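# Chapter 8: Hard Surfaces

Run your hand along a kitchen worktop and you are touching one of the most heavily tested places in the home. Hot pans, spilt wine, lemon juice, the heel of a bread knife, a dropped jar - all of it lands on the same few square metres, year after year. In the last chapter we looked at fabrics, which bend and give way. Now we come to the things that don't, and I think this is where the study of household materials gets really exciting!

The materials themselves are very old friends. People were firing clay long before they had metal pots to cook in, and stone was being cut and smoothed for grinding grain before anyone thought of building a kitchen around it. What has changed is how well we understand them. We can now say why one stone stains and another doesn't, and why a glazed tile can be wiped clean in seconds when the clay underneath would soak up soup like a sponge.

## 8.1 Where marble comes from

Marble begins as limestone, and limestone very often begins as shells. Tiny sea creatures die, sink and pile up on the sea floor, and over a huge stretch of time the pile is squeezed into rock. If that rock is then buried deep and heated, its grains grow into one another and lock together. Cut it, polish it, and light travels a little way into the surface before bouncing back, giving good marble its soft glow.

The veins are my favourite part. Pure marble is plain white. Every streak of grey, green or rust is something that got in - clay, iron, a thin layer of mud from some ancient storm - and was folded and stretched as the rock moved. The quarry at Mokesine, which we shall return to in section 8.4, sells slabs from two faces only 100 metres apart, and you would never guess they came out of the same hill.
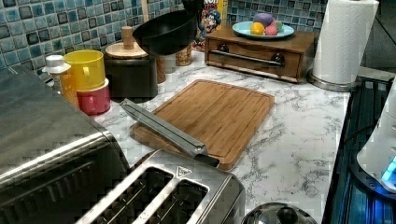

Marble has one great weakness, and it comes straight from its chemistry. It is made mostly of calcium carbonate, which reacts with acid. Leave a cut lemon face down on a polished slab and you will find a dull ring where it sat. It is easy to mistake this for a stain, but a stain is something added to the stone, whereas an etch mark is a place where a little of the stone has gone. You can draw a stain out with a paste. An etch mark has to be polished away.

Because of this, a great many worktops are made to look like marble without being marble at all. Some are crushed quartz held together with resin, some are fired clay, and some are a printed sheet under a clear hard layer. The Larkavov process, covered in section 8.5, prints the veins right through the slab, so that a chipped corner still shows the pattern.

## 8.2 Clay, glaze and fire

Tile is a different story altogether, and a hotter one. Ordinary clay, baked to 600 degrees Celsius, has already changed for good: add water and it will no longer turn back to mud. It is still full of tiny holes, though. To seal it we need glaze, a thin coat of glass melted on to the surface in the kiln.

Colour comes from metals in that glass. A pinch of cobalt gives deep blue, copper gives turquoise or green depending on the air in the kiln, and iron can give almost anything from honey to black. The old tileworks at Amaral kept a book of 3000 glaze recipes, many of them differing by no more than a spoonful.

### Before you read on

Find a chipped tile or an old mug and look closely at the broken edge. Try to spot where the glaze stops and the clay begins, then put one drop of water on each and watch what happens. Keep your notes - you will need them for the Vinon hardness test in section 8.3.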